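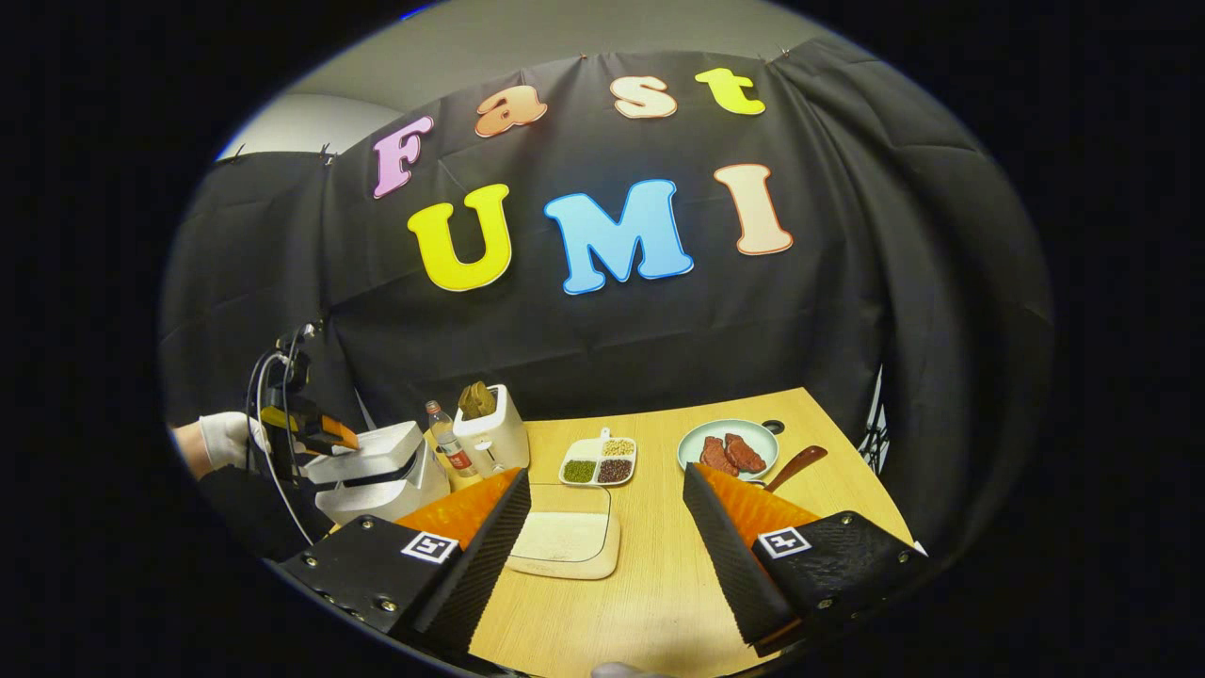 Comparing two finger pads on a kitchen table

You want to know which pad to keep on a hand-held gripper before you record a few hundred demonstrations with it. The test below takes one afternoon and needs two people, one to run the gripper and one to write down the results.

What you need

Two sets of pads. We compared the soft orange ones with a firmer set from Prumeo.
A table with ordinary kitchen things on it: a plate, a wooden spatula, a slice of bread in a toaster, a plastic bottle, a tray of dried beans, a cutting board.
A plain dark cloth behind the table.
A notebook or a spreadsheet.

Set up the table

Hang the cloth first, then place the objects. Leave a clear space at the front of the table so both fingers can open all the way. Put small strips of tape under the table edge to mark where each object goes, and take a still from the gripper camera before you start. You will need it to put things back between runs.

Check that the square markers on both fingers are visible with the fingers fully open and fully closed. If one drops out when closed, tilt the camera mount down a little and try again. Minttu Heiskanen lost a whole set of runs to this, so do it every time you change pads.

Run the grasps

1. Fit the first pads and tighten the screws by hand.
2. Open and close the fingers 5 times with nothing between them. The width reading should come back to the same value each time.
3. Pick up each object, hold it over the table, and put it back on its mark. Do this 10 times per object.
4. Write down a drop, a slip, or a clean pick. A slip means the object moved in the fingers but did not fall.
5. Change pads and repeat with the same person holding the gripper.

Start with the bottle, which is easy, and do the bread last. Bread tears, and the crumbs stick to the pads. Wipe them with a damp cloth and let them dry.

The spatula is the hardest one. Resting on a plate rim it can roll as you close, so come in straight across the handle. For the cutting board, slide it past the table edge first and grip from the side.

Read the results

Compare slips before drops. Two pads can have the same number of drops while one slips twice as often, and the slips will show up later in your training data. If the totals are close, take the softer pad for food and the firmer one for handles.

Send questions about the spreadsheet to Zhenhua Wan. Spare pad screws are in the Plukitard drawer.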